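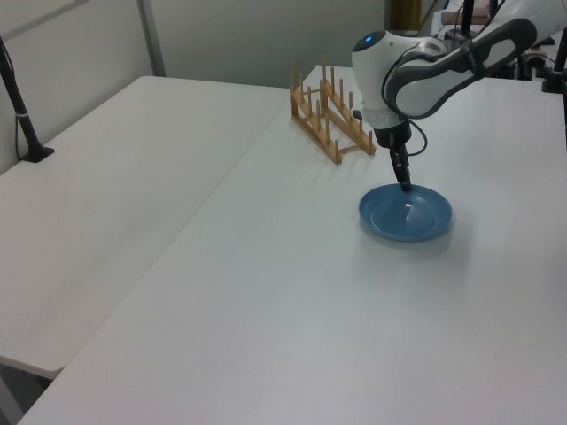

Plate into rack: hand guiding or remote?

Brelleo
Posts: 19
Setting up to record demos of one task: pick up the blue plate, stand it in a slot of the dish rack. I've been hand guiding the arm and my plates keep going in crooked. Is it worth switching to a remote controller before I record the full set of 400?

Kurham
Posts: 1083
Yes, switch. When you push the arm by hand your own hands and shoulders end up in the camera view, and they won't be there when the policy runs. You also lean on the wrist without noticing.

thevar_k
Disagree. Hand guiding lets you feel the peg when the rim touches it. With a remote you're judging that by eye, and a shallow plate is hard to judge by eye. My remote demos were full of little stops and corrections, and the policy copied all of them.

Kurham
Posts: 1083
Then practice more before you record. I throw out my first 18 every time I change tasks.

thevar_k
Fine if you have the time. You can also hand guide once, save the joint path, and play it back with no one near the table. Record the cameras on the playback.

Brelleo
Posts: 19
Does playback hold up if the plate has moved a little?

thevar_k
No. Put it back on the same mark, then do a new guided run for each new spot.

Kurham
Posts: 1083
For 400 demos that's double the work.

Gritville
Whichever you use, look at the grasp first. Two fingers pressing on the inside of a plate won't lift it. Go for the raised rim, one finger inside and one out, and tilt before you lift. A crooked grasp gives you a crooked plate at the rack.

Brelleo
Posts: 19
I'll fix the grasp, then try ten each way and post the results.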